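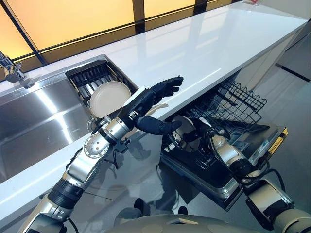 Vokby presenta Flendia, un conjunto de encimera y zona de lavado para cocinas de uso compartido

24 de mayo de 2026. Vokby ha completado el montaje de la cocina de muestra Flendia en su centro de Trukano. El conjunto agrupa en un mismo frente el fregadero de acero inoxidable, el escurreplatos y el lavavajillas, bajo una encimera blanca continua de acabado brillante.

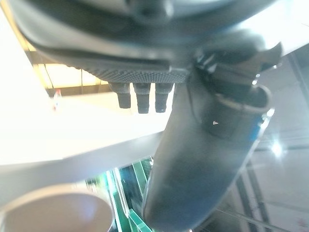 La disposición reduce el recorrido entre el escurrido y la carga. El plato pasa de la rejilla negra, situada junto a la cubeta, a la cesta inferior del lavavajillas sin cruzar la zona de paso. El módulo se suministra en 2 configuraciones, con apertura a izquierda o a derecha, y el montaje en obra requiere 4 horas.

Buscar en el sitio Introduzca su búsqueda Ir

Encimera e iluminación

El frente posterior incorpora paneles de vidrio retroiluminados en tonos amarillos y anaranjados, con perfilería oscura. La junta con la encimera queda cubierta por un perfil horizontal. La limpieza se realiza con paño húmedo y detergente neutro.
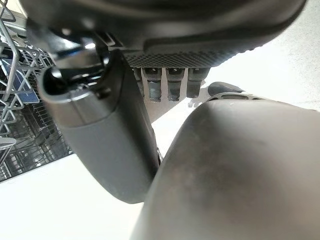 Carga del lavavajillas

La puerta abatida queda bajo la encimera y la cesta inferior se extrae sobre ella. Los platos se colocan en vertical entre las varillas. Vokby recomienda dejar unos 15 milímetros entre piezas hondas.
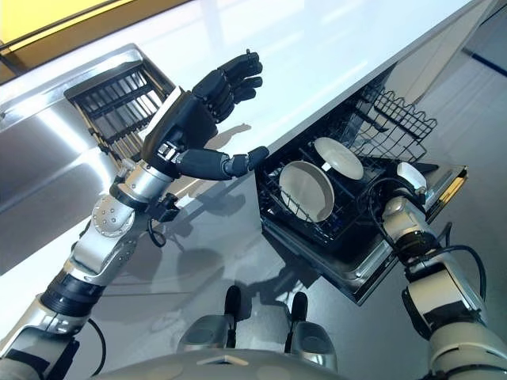

Cesta inferior extraída, con dos piezas de vajilla blanca en vertical.

La distribución corresponderá a Madigan, que admitirá pedidos a partir de julio.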